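Zwischenbericht an die Stiftung Molholm
Projekt: Bilderrahmen für das Gemeindehaus Ukley
20.4.23 | Projektbüro Zirholm

In der ersten Phase haben wir den Bestand an gerahmten Bildern im Depot Zirholm gesichtet. Es liegen dort bis zu 90 Rahmen, viele davon wurden seit langer Zeit nicht geöffnet. Wir haben beschlossen, zuerst die kleinen Formate zu bearbeiten, weil diese im Flur von Ukley hängen sollen.

Die Arbeit geschieht an einem weißen Tisch. Jeder Rahmen wird mit der Vorderseite nach unten gelegt, danach prüfen wir die Rückseite und den Karton. Bei hellen Holzrahmen ist besonders auf die Ecken zu achten. Ein Karton, der sich gewölbt hat, wird ersetzt und nicht geklebt.
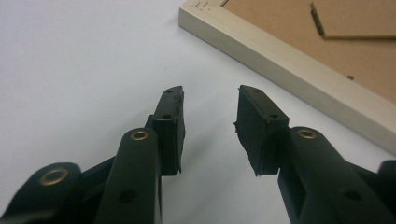 Bis zum heutigen Stand sind 20 Rahmen fertig geprüft und mit einer Nummer versehen. Bei drei Stücken war das Glas gesprungen. Neues Glas ist bei der Firma Mulder bestellt, die Lieferung hat sich leider verzögert. Wir bitten um Verständnis, dass die Liste der Maße deshalb erst mit dem nächsten Bericht kommt.

Von den bewilligten 4000 Euro wurde bisher weniger als die Hälfte ausgegeben, hauptsächlich für Karton, Aufhänger und Glas. Eine Änderung des Kostenplans ist aus unserer Sicht nicht notwendig. Die Transportkisten wollen wir, wenn die Stiftung einverstanden ist, aus dem Posten für Material bezahlen.

Die Hängung in Ukley ist für Oktober vorgesehen. Vorher muss noch geklärt werden, ob die Wand neben der Treppe gestrichen wird.

Weitere Berichte
Antrag und Kostenplan Ukley
Depot Zirholm: Regale und Beleuchtung
Merkblatt für Leihgaben

Diese Seite verwendet Cookies. Mit der weiteren Nutzung stimmen Sie dem zu.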